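Gripper Bench Operator (part-time, paid, mildly repetitive)

Clikell is looking for two people to spend their afternoons making a pair of robot arms pick things up, and writing down what happens when they don't. If that already sounds dull, you have saved us both an interview.

About the work

We run a small bench where we compare grippers, wrist cameras and the controllers people use to drive them. Customers send us a gripper. We bolt it on, run it through the same set of jobs as every other gripper, and send back a report that is usually less flattering than the brochure. The present round is called Miranda. It covers 12 combinations of finger, camera and controller, and each one gets 300 picks. You may do the multiplication yourself. We did it once and have tried not to since.

A pick means: drive the arm to a small part, close the fingers, lift, pass or place it, let go, log it. Some are done by one arm alone and some call for a handoff from one arm to the other. You will be working the arms by hand through a controller, so the result depends partly on you, and for that reason you will also be part of the data. Operators are scored along with the hardware. Reece Bainbridge, who runs the bench, currently holds the worst handoff score on the old controller and would love some company down there.

The parts are small and cheap. Cubes, cylinders, rings, plastic blocks, a length of dowel, zip ties. The zip ties have ruined more good afternoons than anything else we own. They lie flat, they slide, and a gripper that handles a cube like a surgeon will push a zip tie around the table for as long as you let it. 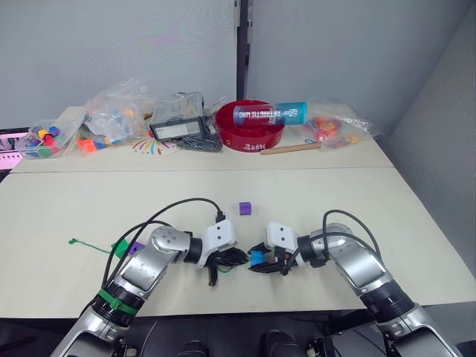 A typical shift starts at 1 p.m. with calibration, which takes as long as it takes. After that you work in blocks of picks with a break between them, and you swap seats with the other operator at each break, so that one of you drives while the other keeps the log and resets the table. Resetting the table is a real part of the job and takes up more of it than the driving. Blocks go back on their marks, bags get closed, and whatever rolled off gets found.

Toward the end of the round we switch everybody to the Grakach controller, which has been redesigned. We have opinions about it already and will keep them to ourselves until you have formed your own.

What you need

Steady hands and decent depth perception. If you wear glasses, wear them.

The patience to do the same thing again exactly the way you did it before, including when you have just thought of a better way. Write the better way down. We read those notes, and two of them have ended up in the procedure.

Clear handwriting or fair typing. "Dropped it" is not a log entry. "Slipped off left fingertip on lift, part rotated" is a log entry.

A willingness to say that something failed. We once had a very talented operator who never recorded a miss, and we had to throw out 101 picks and start that set over.

What you don't need

A degree, any coding, or a background in robotics. Some of our best operators came from sewing, dental labs and restaurant kitchens. Gamers are welcome and tend to be quick at first. Then they get bored and start trying to stack things.

Hours and pay

Afternoons, 1 p.m. to 5 p.m., four days a week, for 7 weeks starting in January. Pay is hourly, the same rate for both operators, and training time counts. You will be paid for a full shift even if an arm is down for repair, although you may be asked to hold a flashlight.

The bench is on the ground floor of the Cakgate building, past the loading door. There is step-free access and a chair that goes up and down. The coffee is free and priced about right.

How to apply

Write to Benedito Brito through the contact form and put "bench operator" in the subject line. Skip the cover letter. Tell us in a paragraph or two about the most tedious thing you have ever done well, and which afternoons you can't make. A résumé is fine if you have one handy.

We will ask likely people in for a paid one-hour tryout at the table. You'll get ten minutes to get used to the controls, then a short set of picks and a log sheet. We look at the log sheet first. Everyone who comes in gets an answer either way, generally within a week, from Benedito, who is much nicer about it than Reece.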